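# School Lunch Waste at Skorkley Elementary

## Background

Our group looked at how much food gets thrown away at lunch in one public elementary school, and whether small changes in the lunch line make a difference. We picked Skorkley because one of us went there and the office answered our first email. The school serves 131 students in two sittings. Meals arrive from a kitchen in Poulain that supplies several schools in the district, so the staff at Skorkley can reheat and portion food but can't change the menu.

The question we started with was which foods are wasted most. After the first visit we added a second one, which was how serving size and time at the table affect what is left.

## Method

We visited during May and weighed leftovers after both sittings. Waste was sorted into five buckets: grains, vegetables, fruit, protein and milk. Packaging went in the trash and was not weighed. We used a kitchen scale that reads to the gram, and we subtracted the weight of the empty bucket each time. On our first visit we forgot to do this for the milk bucket, so the milk figure from that visit is left out.

We also gave a short survey to students in third through fifth grade. It had four questions, and 100 students were asked to fill it out. We got 33 back. Most of the missing ones were from third grade, where the survey went home in folders and stayed there.

## Serving size

The kitchen uses one scoop for rice and pasta, and every student gets the same amount whether they are in kindergarten or fifth grade. In the grains bucket, rice was the largest item by weight on every day it was served. Younger students left more of it. Rice is also hard to clean up, and a fair amount ends up on the tables and floor, where our buckets don't catch it. We swept the tables but not the floor, so our number for rice is too low.
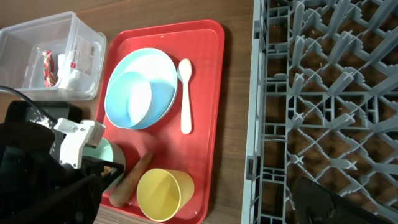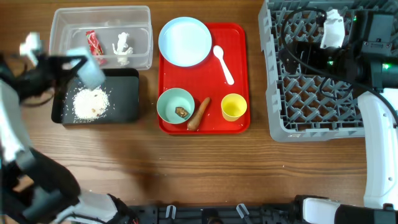

The district guide from the Poulain kitchen does list a smaller portion for the lower grades. The staff told us they stopped using it when the second scoop was lost and not replaced. A new scoop costs less than one day of wasted rice, going by our numbers and the price per pound the kitchen gave us.

## Time at the table

Lunch is 20 minutes on the schedule. Students at the back of the line get less than that – some sat down with half the period already gone. We compared the buckets from the front tables and the back tables on two visits. The back tables had more waste in every group except milk. Fruit showed the biggest gap, mostly whole apples with one or two bites taken out.

Several students wrote on the survey that they eat the main dish first and run out of time for the rest. One wrote that the apples are too big. A school in Timura cuts its apples into wedges before serving, and we wanted to compare, but they don't keep waste records.

## Problems with the data

- Two of our visits fell on pizza days, which have low waste and pull the average down.
- Students knew we were weighing the food. A few finished their vegetables in front of us.
- The survey return was low and leans toward fifth graders.
- We didn't measure food brought from home.

## Recommendations

1. Buy a second, smaller scoop and use it for kindergarten through second grade.
2. Cut apples and oranges before the first sitting.
3. Switch which classes line up first each week.
4. Set up a share table for unopened milk and packaged items. The Novitau district has a one-page set of rules for these that Skorkley could copy.

The first two could start in September. The share table needs approval from the district health office, and the form for that is in Appendix B along with our weight sheets.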